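Solleo Storage Basket – Care and Set-up Guide
Section 2: Before First Use

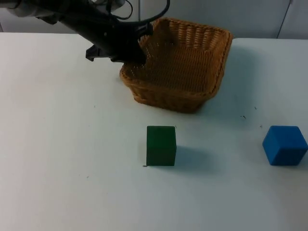

Fig. 2. Woven wicker basket on a white tabletop.

These instructions apply to all Solleo woven baskets, with or without a liner. Baskets from the Piden range have a lacquered finish and are covered in Section 5.

Preparing the basket

1. Remove the paper wrap and the card collar from the rim. Cut the string with scissors. Pulling it can lift the weave.

2. Run a dry cloth along the inside and outside. Trim any loose ends flush with small clippers.

3. Wipe the basket with a damp cloth and plain water. Leave it upside down on a towel overnight, away from heaters and direct sun.

4. Check that the base sits flat. If it rocks, dampen the underside, turn the basket right side up and place a heavy book inside until the base is dry.

Note: New wicker may smell of hay for the first few weeks. Airing the basket near an open window helps.

Fitting the liner

1. Wash the liner once in cold water before use. Do not tumble dry.

2. Place the liner seam side down and push the corners out by hand.

3. Fold the top over the rim and tie both tapes – a single bow is enough.

Caution: Do not staple or pin the liner to the weave.

Caution: Do not use the basket for open flames, damp laundry or potted plants without a saucer. Standing water stains the base and the stain cannot be removed.

Seasonal care

Wicker dries out in heated rooms and can creak when lifted. Mist it lightly with water twice each winter. In humid climates, move stored baskets to a dry shelf by July and check them for mildew.

Replacement parts

Liner, natural cotton: part 2854
Spare tapes, pack of 5: part 300

Order from Ternari, attention Hyun-seo Na, Parts Desk. Include the size printed on the card collar.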